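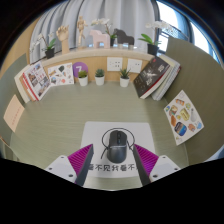
Fig. 1. Desk corner with a mouse, a shelf with plants, pale grey curtain.

WEEK 4 - LIGHT AND HEAT IN SMALL ROOMS
Notes to go with the lecture. Reader chapters 5 and 6 if you have it.

Handout by Trí Hứa. Corrections to me please, last year's had a wrong sign in the U-value bit and it stayed wrong till January.

1. Where we got to

Last week: walls. Heat goes through a wall at a rate set by area, U-value and the temperature difference. Q = U x A x dT. Watts, if you keep everything in metres and degrees. Most of you fine with this. A few still using the outside temperature instead of the difference. Check your coursework before handing in.

This week: windows, and what people hang in front of them. Small rooms mainly - box rooms, nooks, landings with a desk on. Small rooms are harder than big ones. Less air to heat up, so they swing quickly. One lamp and one person makes a real change.

2. Window as a hole in the wall

Single glazing, U about 5 or a bit over. Double, old type, nearer 3. Newer double with coating, under 2. Wall next to it may be 0.3. So a small window can lose more than the whole wall it sits in.

Worked example (did this on the board, copy it out if you missed it)

Window 1.5 m2, U = 3.0, inside 20, outside 2.
dT = 18
Q = 3.0 x 1.5 x 18 = 81 W

Same window, single glazed, U = 5.0
Q = 5.0 x 1.5 x 18 = 135 W

Difference is 54 W. Doesn't sound much. Over a heating season it adds up, see section 6.

3. Curtains

What a curtain does at night:
- traps a layer of air against the glass, if it is closed at the top and sides
- cuts radiant loss from your skin to the cold pane
- slows the downdraught

The second is the one people feel. Sitting beside bare glass at 2 degrees outside you feel cold even with the air at 20, as your body is radiating to a cold surface. Draw the curtain and the surface facing you is warmer. Thermostat reads the same. You are more comfortable. Remember mean radiant temperature from week 2.

What a curtain does badly: anything with a gap at the bottom and an open top. Warm air goes in at the top, cools on the glass, falls out at the floor. Cold feet. A pelmet or a snug track helps a lot. So does letting the hem touch the sill.

Radiator under window with long curtain over it = heating the glass. Don't. Comes up in the exam most years in some form.

Colour: pale fabric reflects more light back into the room in the evening, when it is drawn and the lamp is on. Dark fabric eats it. Makes little diference to heat loss at night. In summer, with sun on the glass, pale is better on the side facing out.

4. Daylight on a desk

Rule of thumb: useful daylight reaches in to twice the height of the window head above the desk. Behind that you need a lamp for most of the day.

Window to the side of the desk is best. Facing it, you get glare over the top of the screen. Behind you, reflections in the screen. If the room is too small to turn the desk round, a thin curtain evens things out but you pay for it in light level.

Plants near a window - fine, leaves cast moving shadows, some people like that and some can't stand it. Tall ones cut sky view, which matters more than people expect. Measure before and after with the meter if you do this for your project.

5. Case study: Farnau

Terrace of small flats, box room in each used as a study. Two types of blind and one curtain tried. Designers were Upadhyay, curtain track from Wulum. Slides have the plans, I won't redraw them.

Reading from flat 39, midday, overcast:
- bare window: 217 lux on desk
- thin curtain drawn: well down, see graph on slide 18

Question asked in lecture: is 217 enough? For reading print, borderline. For screen work, ok for most. Older eyes want more. Add a task lamp, dont flood the whole room.

Residents mostly left the curtain half closed all day. So neither the heat sums nor the light sums matched the design. Use this in your essay if you are doing behaviour.

6. Season sums

Degree hours method. Take the total of hourly (inside minus outside) over the season, multiply by U x A, divide by 1000 for kWh.

For practice, use 3277 degree hours for the part-season in the data sheet. Window as in section 2, double.
3.0 x 1.5 x 3277 / 1000 = 14.7 kWh

Now do the single glazed one yourselves. Then do it again assuming the curtain takes U down by a fifth at night only. You will need the night/day split from the Mutell sheet. Show the units at evry step, marks are for the units.

7. For next time

Read chapter 7, ventilation, skip the part on ducts.
Bring a tape measure. We'll do your own rooms, sketch plan, window head height, sill height, which way it faces.
Meters are limited so work in pairs. Sign them out and back in.

Coursework 1 by 4 pm, paper copy in the tray, not under my door.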